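The picnic box, sorted

We have been eating outside since June, and the plastic tableware has slowly taken over a kitchen drawer, half a shelf and the back seat of the car. Last month I decided it should all live in one box. The box is a Drindine with a clip lid. It cost $8 and it is deeper than it looks.

My rule was that everything had to come out before anything went in. I spread the dark green cloth over the big table and put the bowls and cups on it where I could see them. Not much matches, apart from the two purple bowls. The large light green bowl is the one we use for salad, and the yellow-orange one gets chips. The smaller dishes end up holding olives, cut fruit or whatever needs to be kept away from the ants.
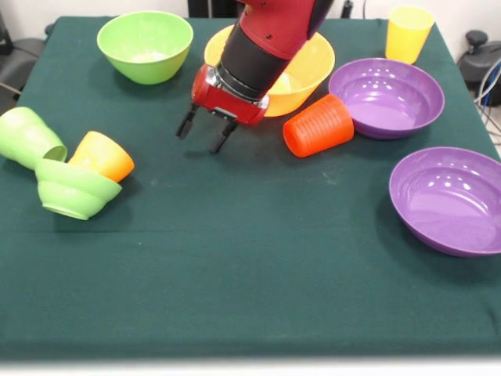 I had been thinking of buying a proper set. Ledelano sells one for $88, all in one color, with lids. I went back and forth on it for a week and then left it. The old stuff washes fine and I don't worry when a cup gets left at the lake.

Packing order took a few tries. Big bowls go in first, one inside the other, then the small dishes, then the cups on their sides along the edge. I put a dish towel between the layers – it stops the rattling, and we always need a towel anyway. The forks are in an old Semaan cookie tin that sits on top.

The drawer is free again, so the baking things have moved in there. I still need a lid for the salad bowl. A dinner plate works for now, if you drive slowly.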